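Sorting It Out: Hülya Karabulut on folders, cloths and one table

September 3, 2023

Hülya Karabulut has been helping people clear their desks and home offices for a living since she left her job in the records department at Salminen, a small insurance broker. She works alone under the name Dirside. Most of her clients come to her with the same complaint, which is that they own plenty of storage and still can't find anything.

We met at her work space and talked over coffee. She was between jobs and had an afternoon free.

I asked her how she starts. "With one table," she said. "It doesn't matter what room it's for. I want one flat surface where everything from the drawer or the shelf comes out. If you sort inside the drawer, you just move things from the left to the right."

Her rule for a first session is that it lasts no more than 2 hours. After that, she said, people begin making bad decisions. They throw out a tax letter or keep a dead pen. "I've done four hours with a client once. We had to redo most of it."

A lot of what comes out of drawers is plastic. She likes folders that you can see through, and she prefers the kind with a grid of threads in the film, because the thin ones split along the edge after one winter of use. Most of hers have a zipper. She bought a box of 290 when a stationery store called Vila closed, and she is still working through them.

"People tell me they want everything to match," she said. "I tell them to pick different colors. Green is house papers, yellow is the car, pink is medical. You don't have to read a label when you're late for an appointment. You just grab pink."

Does she label them anyway? She does, with a small piece of masking tape on the back. Clients sometimes ask for printed labels, and she will make those, but she charges for the time.

She wipes each folder before anything goes back in. For that she uses plain terry cloths, nothing special, washed hot and without softener. Softener leaves a film, she said, and then the plastic looks worse than it did before.

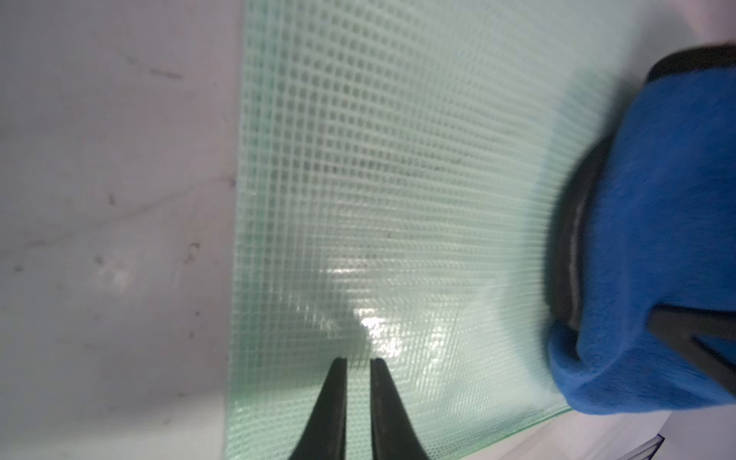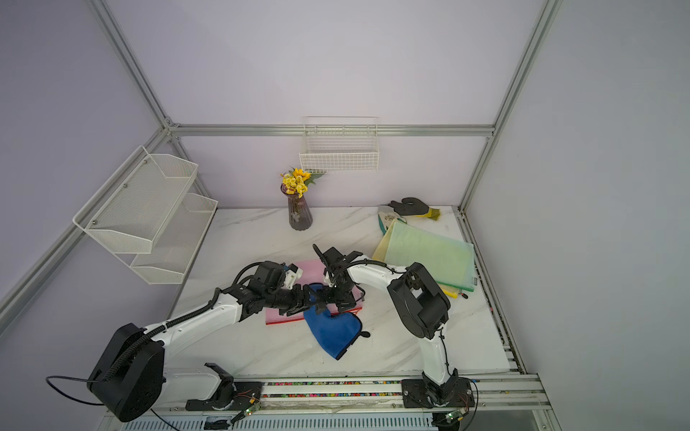

The cloths led us to cleaning products, where she has little to recommend. She uses water with a drop of dish soap. A client once gave her a bottle of something called Vuko that was supposed to take ink off plastic. It took the ink off and left the folder sticky, and she had to throw the folder out.

"If there's pen on it, I leave it," she said. "It's a folder. It's not going in a museum."

I wanted to know about open shelves, since many of the people I interview for this column swear by closed cabinets. Hülya is on the side of wire and mesh. Dust falls through, and you can tell at a glance when something is there that shouldn't be. Her advice is to put them up before you decide what they're for and leave them alone for a few weeks. "You'll find out what keeps landing on the table. That's what goes on the shelf."

She feels the same way about baskets. One is useful for mail. Two means that one of them will be full of chargers.

Work gloves are a sore point. In her experience every household has a few, and they turn up in the office, the kitchen and the car, usually one at a time. She keeps them with the sorting things because old staples and broken plastic can cut your hands. At home she clips pairs together with a clothespin. "My husband takes the clothespin off and uses it for the chips," she said.

She isn't strict about decoration. She thinks a desk or a table should have one thing on it that has no job, and flowers are fine. Artificial ones are fine too. She rinses hers in the sink when they get dusty and lets them dry on a rack. What she does object to is a decoration that holds other things, like a bowl that was meant to be pretty and now has keys, coins and a parking ticket in it.

Her biggest job so far was for a retired bookkeeper who had kept every receipt in shoe boxes. They counted them afterward, at his request, and stopped at 600. Most went into the shredder. The ones he needed to keep fit into 4 folders, and he asked for all of them in the same color. She let him have it.

"It was his paper," she said. "I did tell him he'd be calling me."

He called in the spring. He couldn't find the warranty for his water heater. She asked him over the phone which folder he had looked in, and he said the green one.

Hülya takes new clients again later in September. She does a short visit first, without a charge, and asks that people don't tidy up before she comes.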